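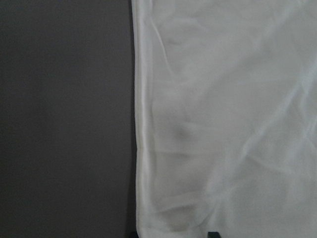
Kantensuche am Saum, Handgelenkkamera

September, Eintrag begonnen 9:40

Ausgangslage: Der Segmentierer (Stand Dririk) verliert den Saum bei weißem, dünnem Stoff, sobald die Falten parallel zur Kante laufen. Auf dunkelgrauem Grund ist der Kontrast an der Außenkante unkritisch. Probleme macht die Innenseite: Der doppelt liegende Streifen ist nur wenig heller als der Rest, die schrägen Falten rechts daneben liefern Gradienten ähnlicher Stärke. Der graue, unscharfe Fleck knapp rechts vom Saum wird als eigene Region abgetrennt, vermutlich Schatten oder etwas unter dem Stoff. Für die Greifpunktwahl vorerst maskiert.

Geändert gegenüber letztem Stand:
Schwelle Innenkante 200 auf 129 (8 Bit, Graukanal)
Unterer Bildrand aus der Auswertung genommen, dort ragen dunkle Teile hinein
Saumverlauf als Spline mit fünf Stützstellen, vorher Gerade

Die Gerade war bei der leichten Welle im Saum ohnehin unbrauchbar. Spline läuft stabil, Rechenzeit nicht neu gemessen.

Auswertung

200 Greifversuche aus den Protokollen, alle Stoffe zusammen. Erfolg = Saum beim Anheben gehalten, genau eine Lage gefasst. Mit alter Schwelle 127 Erfolge, mit neuer noch offen, Lauf ist nicht vollständig. Fehlgriffe bisher von Hand in zwei Klassen sortiert: Greifer schließt neben der Kante, Greifer fasst zwei Lagen. Die zweite Klasse kommt fast nur bei T-Shirts vor, dort liegt die Rückseite unter dem Saum.

B. Gaber schlägt vor, die Anfahrhöhe über dem Kleidungsstück zu trennen: erst Schwebeposition senkrecht über dem Zielpunkt, dann Neuaufnahme, dann absenken. Bisher wird der Zielpunkt aus der Übersichtskamera übernommen und ohne Korrektur angefahren. Kostet Taktzeit, sollte aber die erste Fehlerklasse reduzieren.

Das blaue Klebebandraster auf dem Packpapier bleibt Referenz für die Übersichtskamera. Zellen nicht neu kleben, sonst passt die Kalibrierung aus Rodrigues nicht mehr.

Aufdrucke: Beim hellgelben Shirt mit dem lila-dunklen Motiv den Zielpunkt seitlich versetzen, der Segmentierer nimmt die Motivkante sonst als Stoffkante.

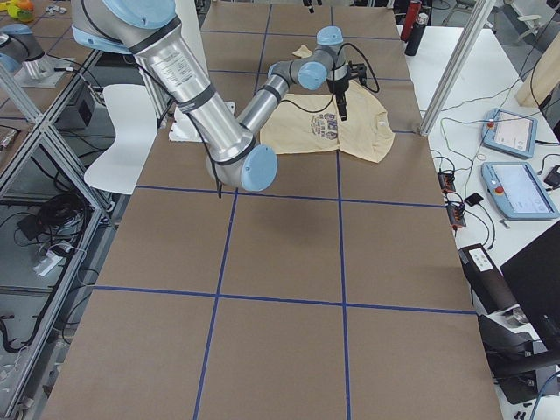 Warum nicht gleich mit der Tiefenkamera?

Die Dicke eines einzelnen Saums liegt im Rauschen des Sensors. Für grobe Falten reicht das Signal, für die Trennung von einer und zwei Lagen nicht. Vergleich mit den Drotia-Daten steht aus.

Offen:
Lauf mit Schwelle 129 zu Ende bringen
Fehlerklassen getrennt nach Stoff auszählen
Schwebehöhe als Parameter in die Konfiguration (Gaber)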